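Small Parts Storage and Sorting
Unit 7 handout, Stores and Workshop Practice
Kenneth Samonte, Draddale campus
December 2024

Read these notes before the practical. You will need them again for the written task in April.

Why we start with boxes

Most of the time lost at a repair bench goes to looking for small things. Screws, washers, clips and springs get mixed, and a mixed tray takes longer to sort than it took to fill. The Tromari store holds 700 lines of small parts. All of them come to the bench in compartment boxes, and all of them go back the same way.

Choosing a box

A compartment box is a shallow case divided into cells. Some have fixed walls and some have dividers that slide out. Fixed walls are better for very small parts, as a washer can slip under a loose divider. Removable dividers suit longer items such as split pins and cable ties.

Clear or tinted plastic lets you check the contents without opening the lid. Tinted plastic makes pale nylon parts harder to tell apart, so label the cells if you use it. Opaque boxes are kept for parts that are sensitive to light, mainly some adhesives and seals.

Setting up the table

Work on a plain, light-coloured surface. Dark screws show up well on white and you will spot one that has rolled away. Put the box down flat, well back from the edge, and leave clear space in front of it for tipping out and counting. It does not have to be square to the table. Turn it to whatever angle lets you reach the far cells without leaning over the near ones. 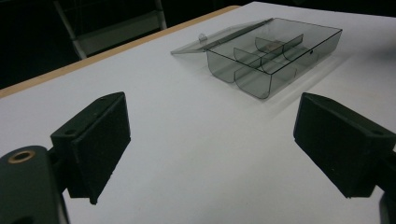
Keep drinks, phones and paperwork on the side bench. If two people share a table, each has their own box and their own clear space, and parts are not passed across by hand.

Sorting order

Sort by type first, then by thread or diameter, then by length. Students often begin with length because it is the easiest difference to see. This leaves you with mixed threads in every cell and the job has to be done again.

Fill a cell to two-thirds at most. Overfilled cells spill into each other when the box is carried. Close the lid and check the latch before lifting, even to move it a short distance.

Labels

Use the Jirkon label sheet in your kit. Write the part name, size and line number in pencil. The Cabanatuan list, handed out last term, has the abbreviations we use. Do not make up your own.

Practical task

You have 15 minutes to sort one mixed tray into a box of your choice. You will be marked on the choice of box, the sorting order and the labels. Speed is not marked. Anything you cannot identify goes in the tray marked Query, with a note of where it came from.

Reading: course book, chapter 2, the section on bench stores.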